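Mostarel Residents' Services List
Home | Archive | Subscribe | Search by thread | Previous | Next

04/06/2018
From: Aivar Krūmiņa, Housekeeping and Linen Office
Subject: Re: Change to bed linen exchange

Dear residents and staff,

The Linen Office has received several replies to its notice on the new exchange arrangements. The message copied below raises most of the points made in the others, and I am answering it to the full list with the permission of the sender, a resident of Drullby House.

> I have read the notice twice and am still unsure what is being asked of us.
> Under the old system we left our sheets outside the door and a clean set
> was there by evening. Are we now expected to carry everything down to
> the ground floor ourselves? Several people on my corridor cannot manage
> the stairs with a full bag. I would also like to know why pillowcases
> were left off the form. Lastly, the sets delivered in May were too
> short for the longer mattresses, and mine came off at the corner every
> night.

Corridor collection has ended in Drullby House and in the Sproģis wing. The fire safety inspection found that bags left outside doors narrowed the passage below the required width, and the office was instructed to stop the practice. Used linen should now be brought to the exchange counter, which is next to the mail room. Residents who cannot carry a bag downstairs may ask for collection from inside the room. A request needs to be made only one time and remains in force until the resident moves out or cancels it. No medical letter is required.
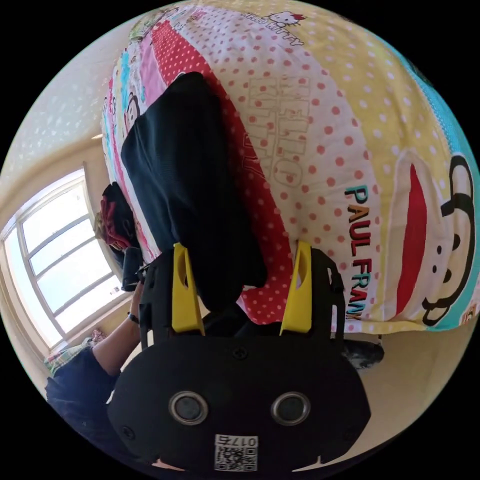 Pillowcases were left off the form by mistake. A corrected form is at the counter, and forms already handed in do not need to be completed again. Each resident is entitled to two pillowcases with every set. Those who use their own pillowcases may leave the line blank.

On the question of size, the complaint is justified. The contract with Prekum covers 400 sets, and 20 of these were delivered in the shorter length. They have been sorted out of general stock and will be issued only to rooms with the standard mattress. Any resident who still has a short set on a long mattress may exchange it at once, without waiting for the usual day. Fitted sheets for the long mattresses have an extra 15 centimeters of depth at the corners and should stay in place when the mattress is turned.

I would ask all residents to remove personal items from the bag before handing it in. The laundry returns what it finds, but small items such as socks and handkerchiefs often cannot be matched to a room. Blankets and mattress covers are not part of the regular exchange. They are changed at the start of each term, or sooner if there has been a spill.

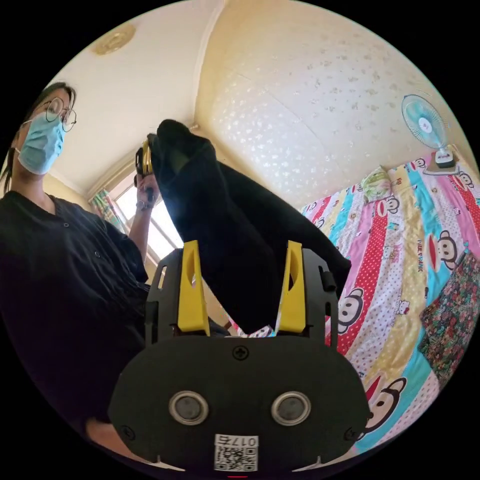
May residents keep using their own sheets and have them washed with the house linen?

Residents may use their own sheets, but these must be washed in the resident machines on the lower level. The contract laundry washes everything at a high temperature, and the office cannot accept responsibility for colored or delicate fabric sent in with the house sets.

Staff in the Sproģis wing have asked whether the counter can stay open later. The request is under review, and a decision will be sent to this list. Until then the posted hours apply.

Replies on individual matters should be sent to the Linen Office directly and not to the full list.

Respectfully,
Aivar Krūmiņa
Housekeeping and Linen Office, Mostarel

Recent messages on this list
Mail room: parcels held past the pickup date
Drullby House: window repairs on the upper floors
Re: Resident machines on the lower level
Sproģis wing: quiet hours during examinations
Lost and found, items from May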